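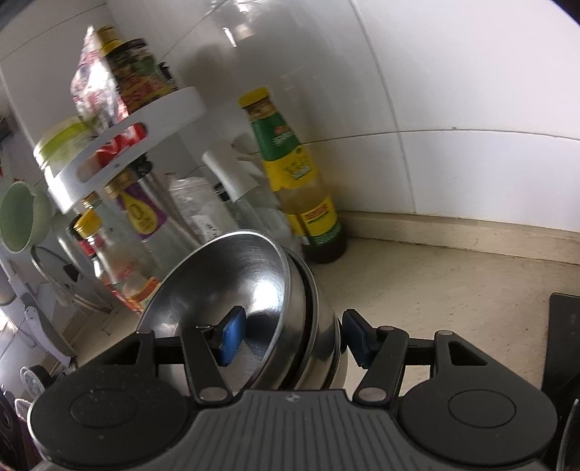 Rule Nine

Matilde Barros had 55 pages of rules and had written most of them. The book was called the Pandero book, after the office where she had started it, and every person who collected for Perkivska had signed the last page.

Rule Nine was about bowls. It said that one finger goes inside and one finger goes outside, and that the hand stops before it closes. It said to hold the stop long enough to say the word "bowl" in your head.

"People skip the word," she told Bhutto on Sunday morning. He was new and had asked to see the kitchen set before his first shift.

"Does it matter?"

"Play it at full speed and watch the fingers."

He watched. Then he watched a clip from another collector, who had not paused. The fingers came down and shut in one motion.

"That one works too," he said.

"It works for her. She knows where the rim is."

Bhutto read the rule again. Someone had written "why??" in the margin in pencil, and someone else had written "ask M." under it.

"Who wrote this?"

"The first one was Nullolov. He left in February. He did 1,000 bowls for us and complained about all of them."

She turned to Rule Ten, which covered the counter. Leave it the way the household leaves it. Sauce bottles stay. The condiment rack stays. If you would not move it to cook, you do not move it to collect.

"My mother would have cleared everything," Bhutto said.

"Then in your mother's kitchen it would be clear."

He wrote that down, although she had not meant it as a rule. She opened the next clip in the set and stopped it just before the fingers closed.

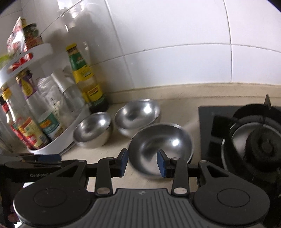

Rule Nine, the stop. One finger inside the bowl.

"Say it," she said.

"Bowl."

"In your head."

He nodded and she let the clip run. There were 381 clips in the set and they had until noon to check them. By the second page of the log he had stopped moving his lips. At a quarter to eleven he put up his hand, as if he were in school.

"This one's too short. He only got to 'bo.'"

Matilde played it back and counted under her breath. She took the log from him and marked the clip for a redo, and in the column for the checker's name she wrote his.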